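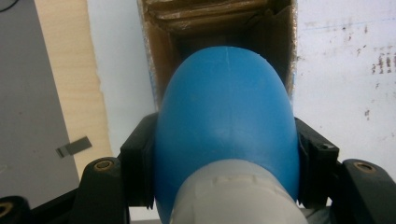

Mould line on a plastic container, is it a crack starting?

Asked by tealeaf_grostano

I bought two plastic watering cans from the garden centre at Grostano in November. One has a thin line near the top that I can just catch with a fingernail. It doesn't leak. The other one has the same sort of line but fainter. I keep them on the back step, which gets full sun until 3 pm or so. Should I take them back, or is the line normal? I still have the receipt but it's a 20 minute drive each way and parking there is terrible.

3 answers

Elínborg Lund
Accepted answer

Probably a mould seam. Hollow plastic things are often made in two halves of a mould, and you get a line where the halves meet. If it is raised and straight it is a seam. A crack usually wanders, and on coloured plastic it often goes whitish along the sides.

To check, fill the can to the top, dry the outside with a tea towel and stand it on newspaper overnight. If the paper is dry in the morning, keep the can. Do it again at the end of summer.

The sun is the bigger worry. I had a green one from the Lykkegaard hardware shop that lived on a north-facing deck and the handle snapped after two summers. The replacement lives in the shed and is on its fifth year. Don't leave water in it over winter either if you get hard frosts.

clistport_dave

Mine has a line too. 10 litre one. Never leaked.

rosellas4

Agree with the seam answer, but check where the spout joins the body as well. That's where mine went. I tried silicone and it peeled off in a week, as a lot of these cans are polyethylene and hardly anything sticks to it. The shop in Celthorpe swapped it without the box, so ring them before you drive over. Also, don't sand the line off. You only make the wall thinner and the colour goes patchy.

Comment from tealeaf_grostano: Newspaper was dry under both. Keeping them, and I've cleared a spot in the laundry.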